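February 2018

Cold again in the back shed, nine degrees on the bench thermometer when I went out. Lit the heater and let the iron warm up while I read through last night's notes on the Donska.

The fault is still the same. Long wave is fine, medium wave is fine up to the middle of the dial, then the oscillator drops out and nothing comes in above it. It returns if I tap the chassis near the wave change switch, which made me suspect the switch, but I have cleaned that twice and measured every contact. All of them read under half an ohm. I no longer believe it is the switch.

Voltages tonight, mains adjusted down on the variac to what the set was built for. HT at the reservoir was fine. Screen grid of the frequency changer was low. The dropper resistor feeding it should be 33k and has drifted to 51k, measured out of circuit with one leg lifted. Old carbon type, no visible damage, body colour still good. I should have checked it on the first evening instead of going after the switch. Fitted two resistors in series from the drawer to get close to the right value, sleeved the join, and put the leg back where the original was so the wiring looks the same from below.

Result: oscillator now runs to about two thirds of the dial. Better, not cured. Grid current reads low at the top end. Possible causes left on the list are a tired valve, a leaky padder, or damp in the coil former. I have one spare valve of the right type and it is of unknown history, so swapping it in proves little if the fault stays. Will do it anyway.

Spent the middle part of the evening on capacitors. Six waxed paper types under the chassis and I had been leaving them alone because the set worked on two bands. Put them on the leakage tester one at a time. Every one of them leaked. The one coupling to the output valve was the worst and I am not proud of having run the set with it in place. Replaced that one and the AGC decoupler. The other four are ordered from Nerkow and will come when they come. Set stays off until then, apart from short tests on the variac.

Rang Ziad Darwish about the coil. He restored an Ouellet console with the same front end and says the formers in both take up damp and shift the tuning at the high end. His method is to bake the coil at low heat for an evening and then seal it with clear wax. He used the kitchen oven. I will use the plywood box with the light bulb in it, which holds 50 degrees well enough if the lid is taped. He also thinks the dial lamp wiring on these was never fused, and he is right, I looked.

Dial glass. The lettering is lifting along the lower edge, and the name Iltthorpe has lost most of its last three letters. I won't touch it with anything wet. A soft brush only, then leave it. The pointer cord is original and frayed at the spring. Measured the old one before taking it off and wrote the length inside the cabinet door in pencil, as I always forget.

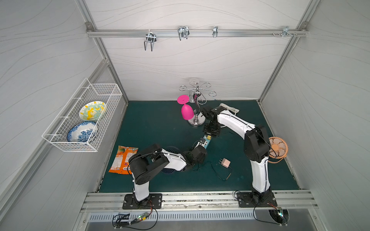

The cord is the slow part of the job. It goes twice around the drum, over three pulleys and back to the spring, and it has to be kept tight the whole time or it jumps off at the far side. I tried it four times with tweezers and lost it four times. What I am short of is a second steady grip at the bench, one to hold tension and one to thread, much as the two arms have their grippers brought in toward the middle of the mat, with the little light-blue piece with the yellow top between them. Mine will have to be a spring clamp on the chassis lip and a bit of masking tape on the drum. Braided nylon this time, 0.6 mm, as the waxed stuff slips on a clean pulley.

Cabinet can wait for April and warmer weather. The veneer is lifting at the left front corner and hide glue will not take properly in this shed at this temperature. Colour match on the amber lacquer still to be worked out. Some 442 hours on the shed meter now since I fitted it, most of them winter ones.

To do: coil out and into the warm box. Spare valve in. Fuse the lamp wiring. Ask Imani Montoya whether she still has the service sheet with the alignment figures, since my copy is missing the second page.

Heater off, iron off, variac to zero and unplugged.

Comments (3)

Imani Montoya
I have the sheet, both pages. Will scan it. Check the trimmer while the coil is out, mine had a cracked mica.

dial_cord_dan
Tie the cord to the spring first and work backwards with the gang fully closed. Saved me a lot of bad language.

Ziad Darwish
Don't go over 50 in that box. The old wax runs before you notice and gets into the switch.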